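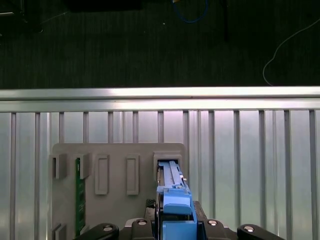

Sibusiso Adams

Minutes of the March meeting, Kruger Riders & Classics Club

We got going at 7 in the evening, a little later than planned, as everyone was still out in the parking lot admiring the new paint on Ayanda Lekota's pickup (and quite right too, it looks wonderful!). Ayanda took the chair and gave a very warm welcome to the three new members.

Last month's minutes were read and approved, with one fix: the poker run ended at Skornov, and I had written Fulow. My apologies to all who rode it.

Money. The club account stands at $3543 after paying the $898 deposit on the fairground for the summer show. Thank you to everyone who sent dues in early.

Summer show. We had a good long talk on whether bikes and cars should share one row or be parked apart, as they were last year. Shared rows won the vote, though the older bikes will stay in the shade by the gate. Drova has kindly offered to bring the sound system again — Ayanda will call to confirm. Food trucks still open.

Charity ride. Route stays the same, leaving from Fulow after breakfast. Sibusiso to print the maps and ask at Skornov for a lunch stop.

Other business. Someone left a pair of tan riding gloves under the coffee table. They are with Ayanda.

Meeting closed at 8:40, followed by peach cobbler.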